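Sutley Classic Motorcycle Club - minutes of the September meeting

Monday, 7:30, upstairs at the Stimholm. I took the notes again, so blame me for the spelling.
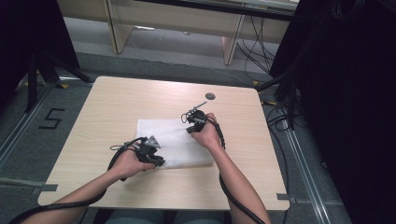 We had 29 people in, and I started by reading out last month's minutes, which went through with one correction (the Wernden run was 135 miles, and I'd written 153 - sorry to everyone who packed extra sandwiches).

Track day. Wernden have come back with a price of 1000 for the full day, paddock included. I thought that was pretty good! We talked for ages about noise limits and whether the two-strokes would get through. Agreed to book it. I'm to ask if we can split the groups by engine size, with the small bikes out first.

Entry fee. Somebody proposed 70 a rider, somebody else wanted it lower for passengers on sidecars. Voted on 70 for riders, passengers free. Carried, two against.

Fuel talk. We had a long chat about ethanol eating old carb seals and fuel lines. Plenty of horror stories, mine included. I'll put the list of replacement seal sizes in the newsletter once I've checked it.

Ma Cup. The trials section needs a new route since the lower gate is locked now. Three of us are walking the hill on Saturday morning, boots needed.

Any other business. The club compressor is still missing its gauge. If it's in your garage, please bring it back - no questions asked.

Closed at 9:40. Next meeting same room, same time.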